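# Chapter 4: Two Arms, One Job

Picking up a block is fun the first time. By the twentieth, you want a harder job! In this chapter your team gets one: putting together a frame from plastic tubes and threaded fittings, with both arms working over the same table.

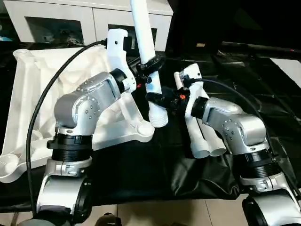

**Figure 4.1** Two arms at work above a black-covered table, with the white plastic frame at left.

Ivone Miranda's robotics club at Roltley spent 12 meetings on this kind of task, and their notebook is full of great arguments. Which arm holds? Which one turns? Threads are picky - start one crooked and it jams.
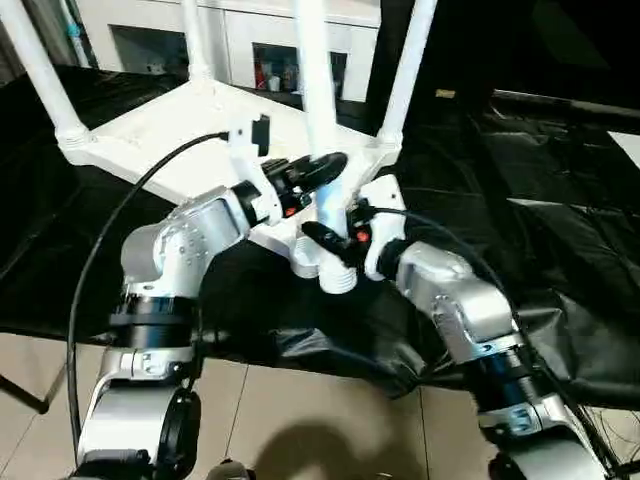
**Figure 4.2** The white frame upside down, legs pointing up. The left gripper holds a black disc-shaped part against it.

Before you read Section 4.1, try screwing a cap onto a bottle with a partner, one hand each. Write down every word you had to say to each other.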